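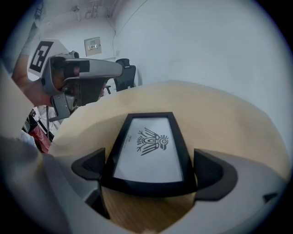 Notebook 3, p. 74

Monday 15th December

Frame job for the Testholm rooms, continued from the page before last.

Had the black-bordered frame out on the round table this morning, the one with the line drawing of the winged creature. Paraschiva thinks it is meant to be a bird and I still think insect, because of the way the body is banded. The spiral head does not settle it either way. It is down in the job list as "winged figure, white ground" and I have left it at that. The drawing is in the style of those big figures scratched into desert ground, and the small text runs up the side of the print, to the left of the figure. If it goes back in after cleaning the text must end up on that side again. I have written this on the backing in pencil as well.

Round table is not ideal for frames. There is no straight edge to square up against, so you end up lining the frame up by eye or using the wall, and the wall is not true at that end. For looking at a print it is fine, and the pale top helps because any dust from the black border shows up on it. For refitting the back I moved to the long bench with the felt down.

Condition notes

Border: solid black, thick, no chips that I could find on the face. One corner at the foot has opened slightly at the mitre, enough to catch a fingernail but not enough to see from standing height. Not worth taking apart. Ran a little glue in with the fine brush, band clamp on, wiped off the squeeze-out straight away. Left until after lunch. Closed up well.

Glazing: smeary on the inside. Cleaned with the usual mix on a cloth, never sprayed on directly. Second wipe dry. Still a faint haze in the top third when held to the window so I did it again with fresh cloth and that cleared it. The old cloths have picked up something, possibly from the wax job, and I have put the lot in the rag bin.

Print: good. Black is even across the figure. Slight cockle along the bottom margin where it had been taped on all sides. Removed the tape from the sides and bottom, left it hanging from the top only, two hinges. It needs room to move. Whoever framed it first had it pinned down like a parcel.

Backing: replaced the board. The old one was bowed and had gone brown at the edges. New one cut from the Otolik sheet, which leaves one decent offcut, stood behind the door with the others. Please use the offcuts before starting a new sheet.

Fixings: the old hanger was a single sawtooth, off centre. Took it off and filled the holes. Fitted D-rings, one each side, a third of the way down, and new cord between them. Cord from the Carrilho reel. It is stiffer than the last stuff and the knots want pulling down hard, then a second pull after it has had weight on it for ten minutes. I hung it on the test nail over lunch and it had dropped 3 mm by the time I came back, all of it in the knots. Retied one side and no further movement.

Bumpers on the two lower corners. We are nearly out of the felt ones. There are plenty of the clear ones but they mark emulsion, so please don't use those on anything going to Testholm.

Hanging height

Paraschiva rang Leltinier about the height. They want the centre of the picture lower than we had allowed, as people will mostly be sitting down in that room. Drop the fixing point by 10 cm from the figure on the drawing. I have changed it on our copy in red. The copy in the folder by the phone is still the old one - someone should swap it.

They also asked if the frame could stand on a shelf instead. I said yes, but it would need a strut back or a stop along the front edge, as the frame is smooth underneath and will creep forward. They are going to think about it. If they want a strut we would have to order one in, and with the holiday that means it would not go out until the new year. I have left the D-rings where they are, they will not be in the way of a strut.

Other bits

The tabletop wants oiling. The grain is getting dry and it is starting to hold marks. I would rather do it when we are shut so that it can have a few days without anything being put down on it. Sand lightly first, with the grain, and go easy at the rim where it has been sanded thin before.

Mesh-backed chair: one castor sticks. Hair and thread wound round the axle, I should think. I have not had it off to look.

Band clamp has a frayed strap. Still holds but I would not trust it on anything bigger than this frame. Add to the order with the felt bumpers.

Testholm want everything in place by February, so there is no rush on the rest of the set, but it would be good to have the corners checked on all of them before we stop. If one mitre has opened then the others from the same batch may have as well. Try a fingernail along each corner on the face and again on the back, where they tend to open first.

Wrapped the frame in tissue and then the corrugated, corner protectors on, and wrote TOP on the outside. It is on the second shelf, on its long edge. Don't lay anything flat on it.

To do: swap the drawing in the folder, order bumpers and strap, wait for Leltinier about the strut.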